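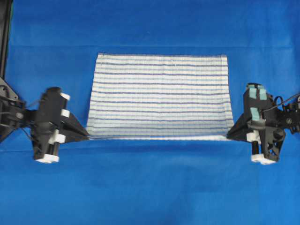 Striped kitchen towel, lower corners held, on blue.

The household linen of this residence was reviewed in May, and the present entry records the practice adopted for kitchen towels. Earlier entries on this blog dealt with bed sheets and table napkins. Towels were left until the end on account of their number and their condition.

The towels in question are of the ordinary striped kind. Most were purchased at Danwood over a period of years, and a smaller group came from the closing sale at Panagiotou. The two groups differ slightly in length, a fact that was not appreciated until they were stacked together and the pile began to lean. They are now kept on separate sides of the drawer.

Folding is carried out on a flat surface covered with a plain cloth. A plain cloth in a strong color is preferred, as a white towel with narrow stripes is easily lost on a pale countertop and its edges become difficult to judge. The towel is taken by two corners of the same short side and drawn out until the hem is level. It is then lowered, far edge first, and smoothed once with the flat of the hand from the center outward. Repeated smoothing is discouraged. It pulls the weave to one side, and the fold will follow it.

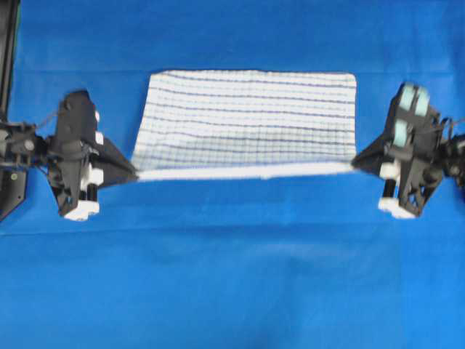

Reading time: 3 minutes

Stripes are of considerable assistance in this work. When a towel is held out by its hem, the stripes show at once whether the tension is even. If they bow, the hands are too close together or one is higher than the other. A towel with a solid white band at the hem offers a further guide, and the band should be brought exactly to the opposite edge when the first fold is made. Checked and plain towels provide less information and are folded by the corners alone.

The fold used here is in thirds lengthwise, then in half, then in half again. The finished piece stands upright in the drawer with the rounded edge facing up. The previous method, in quarters and laid flat, was discontinued after it was found that the same 7 towels at the top of the stack were being used and laundered continually while those underneath were never reached.

Worn hems were also considered. A towel with a loose thread is trimmed and returned to service. A towel whose hem has opened along more than one side is moved to the cleaning supplies under the sink, where it is stored in the Plillico bin and is no longer folded in any particular manner. No towel is mended twice.

The drawer dividers are from Plaller. They are adequate, though they slide when the drawer is closed with force, and a strip of shelf liner has been placed beneath them.

Correspondence on the subject of linen continues to be received and is read with interest. 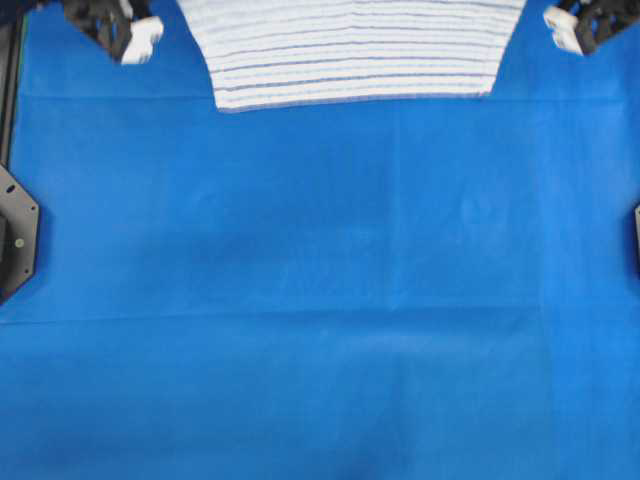
Marguerite writes that she was taught to fold in quarters and sees no reason to change, that thirds leave a ridge down the middle of a thicker towel, and that she would like to know whether the towels are ironed beforehand. They are not. The point about the ridge is accepted with respect to the heavier Danwood towels, and a fold in half lengthwise will be tried for those before the drawer is next put in order.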